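Kitchen Robot Club at Nesitham: your questions answered

Last updated 21 February 2020

I get the same handful of emails every term, so I've put my answers in one place. I'm Oğuzhan Toprak, I run the Friday sessions, and if your question isn't on this page just write to me through the contact form (I'm slow but I do read them all!).

Do I need to know how to code?

Nope. It helps later on, but for your first few weeks you'll be moving the arm by hand controls and learning what it can and can't reach. Most people start poking at the scripts once they get annoyed with something and want to fix it, and that's how I learned too.

What do you do all evening?

We pick one small kitchen job and try to get the arm to do it over and over. At the moment it's drawers, cutting boards and putting things back where they live. It sounds dull, I know, but a drawer that won't open straight can eat up a whole session and people still stay late to have another go.

What does the set-up look like?

It's a proper kitchen counter with proper kitchen clutter on it. We like clutter – the toaster, the towel, the tea, the lot.
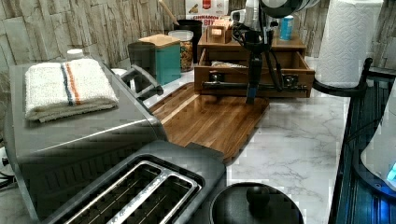
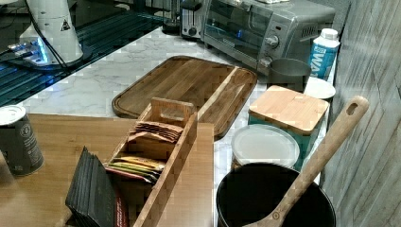
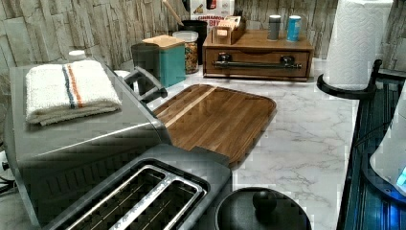
Can I bring my own things for the arm to pick up?

Yes please! Tins, packets and boxes are all good. No glass from home, and nothing your mum will want back in one piece. Put your name on it with a bit of tape or it will get swallowed by the cupboard.

How much does it cost?

Membership is free for students. We had a grant of £1,000 from the Soliman fund last August and we've spent £651 of it, mostly on cables and spare gripper fingers (they wear out faster than you'd think). If you want to come on the Grerurholm trip you'll need to pay your own train fare.

What's the Grerurholm trip?

It's the competition! Teams get a kitchen they've never seen and a list of jobs, and the arm has to manage as many as it can. We're sending 2 teams this year. Last year we got stuck on a lid for ages and came home with nothing but a very nice mug, so I'd love a few more people who are good at lids.

What is Plultia? Everyone keeps saying it.

Sorry, that's our name for the control program. A former member wrote it and chose the name, and I've given up asking what it means. You'll get a login on your first evening. Please don't change the speed settings until you've asked me.

How many practice runs do you save?

All of them, even the awful ones. We've got 295 for the drawer job so far. The awful ones are handy when we're trying to work out why the arm keeps missing the handle, so don't delete yours out of embarrassment.

Is it safe?

Yes, as long as you keep your hands off the counter while the arm's switched on. One person always sits by the stop button and does nothing else, and we swap every so often so it isn't always the same poor soul. Long hair tied back, sleeves rolled up, no drinks near the controls.

Can I come along just to watch?

Course you can. Turn up, grab a stool and say hello. I'll probably hand you the stop button within ten minutes.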